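I run Hegarty House, a small guest house with a view of the harbour if you lean a bit, and I'm after two people to help with the rooms until the end of July. It's part-time, mornings mostly, and I'll happily take on someone who's never done it before!

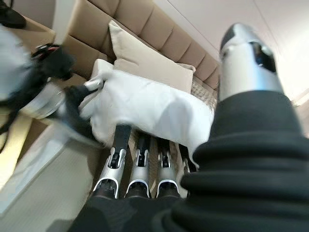
*White pillows at Hegarty House*

You'd be stripping and making beds, doing the bathrooms and helping me lay up for breakfast (I cook, don't worry). Pay is £60 a shift, plus whatever's left of the scones. Shifts run from nine till one — we usually have a cuppa halfway through. 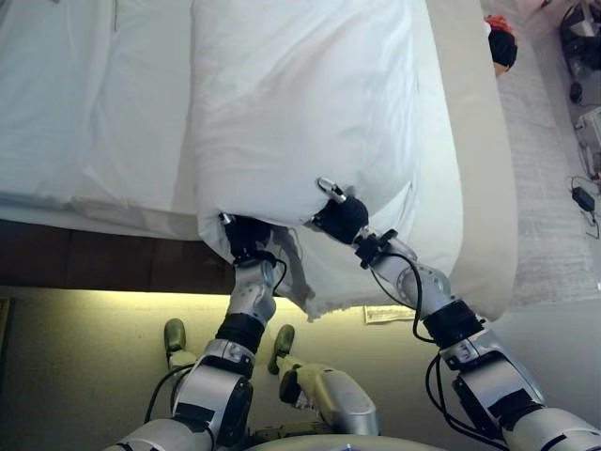 *Bedding, big and white*

It helps if you live near Norkis, as the number 41 bus is the only one that comes up our hill. You'll need to be all right with stairs and with my dog, who sleeps on the second landing and won't shift for anyone.

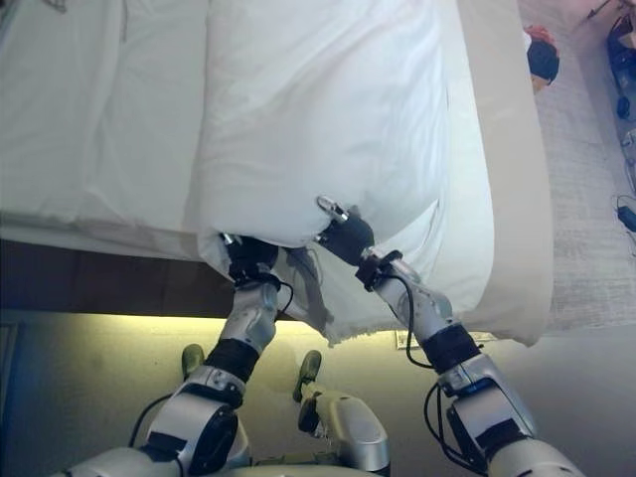
Photo: Hegarty House

Fancy it? Drop a note through the door or ring the bell after two, and tell me which mornings suit you. I'd love to have you both settled in before Easter.

Posted March 10, 2024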